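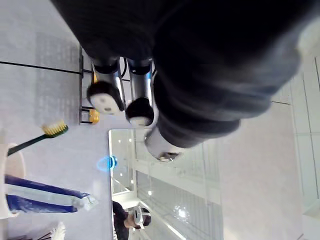 Mão robótica preta, com pontas dos dedos claras, junto a um espelho de parede.

A Pikeck reservou verba para 19 mãos robóticas no próximo orçamento de equipamento, contra 11 no atual. A compra será dividida em dois lotes e o primeiro deve ser encomendado em agosto. As propostas da Gagnon e da Lestden chegaram à fase final, e a escolha depende do prazo de entrega das peças de reposição, fixado em 42 dias no caderno de encargos.

O plano prevê também 126 conjuntos de pontas de dedo, comprados à parte. No orçamento anterior, esse material saía da rubrica de manutenção e esgotou-se antes do fim do período.

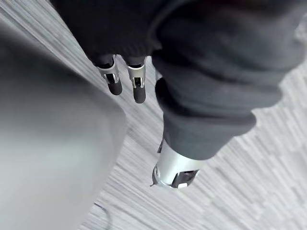 As capas de tecido passam a ter linha própria no orçamento. Até agora eram pedidas uma a uma, conforme a necessidade de cada posto. O modelo em uso é de malha canelada cinza-escura, semelhante ao punho de uma camisola, e deixa de fora os dedos e os suportes metálicos das articulações. A Pikeck quer manter esse corte e pediu aos dois fornecedores preço para capas avulsas.

A instalação de Redodport recebe o primeiro lote. O segundo fica dependente da revisão de contas do semestre, e a empresa não divulgou o valor total.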